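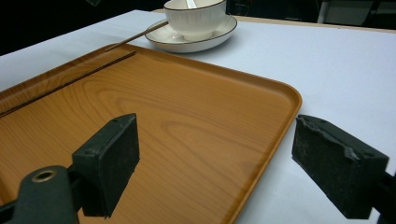

4. Preparing and Recording a Submission

Search the guide Go Clear

This section applies to collectors who send raw trading cards through the Wustico intake desk. Complete Section 3, Account Registration, before you continue.

4.1 Place each card in a clean penny sleeve, top edge up. Slide the sleeved card into a semi-rigid holder.

CAUTION: Do not use screw-down cases or tape of any kind on the holder. Cards received in screw-down cases are returned ungraded at the sender's expense.

4.2 Sign in and select New Submission. Enter the year, maker, set name and card number exactly as printed on the card.

4.3 Enter a declared value for each card. Cards valued above $1298 must be listed on Form 677 and shipped in a separate parcel.

4.4 Choose a service level. Standard orders may contain up to 231 cards. Larger orders must be divided before payment.

NOTE: The service level cannot be changed after the order has been received at the Plumbridge facility.

4.5 Print two copies of the packing list. Enclose one and keep the other until the order is closed.

4.6 Stack the holders in list order between two pieces of cardboard and secure the stack with a rubber band. The band must not touch any holder directly.

4.7 Write the submission number on the outside of the parcel, below the return address.

NOTE: Packing lists printed before May 9, 2018 do not carry a barcode and will not be accepted after the end of June.

For return shipping options, see Section 5.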